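## 4. Fault report: false contact stop in the disc pick task

The task was run in simulation. The arm moves to a hover pose over the table, lowers the open gripper, and closes on a flat disc. On 2018-11-28 the Lunov controller stopped the arm at step 2,582, before the fingers had started to close. The log showed a contact force on the left finger.

The stop repeated in 10 of 12 runs with the same start pose. Changing the disc positions had no effect.

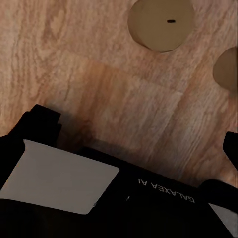
*Figure 11. Wrist view in the simulator, gripper open, discs ahead and to the right.*

We first suspected the disc collision shapes, which were left over from the June version of the model. Replacing them did not clear the fault. The cause was the table. Its collision box had been scaled separately from its visible surface and stood too high, so the finger touched the box while the rendered tip was still clear of the wood.

The box height is now read from the table model. The stop did not occur in the next 12 runs. The force limit was left unchanged. The same error may exist in the Bistia shelf model, which has not been checked.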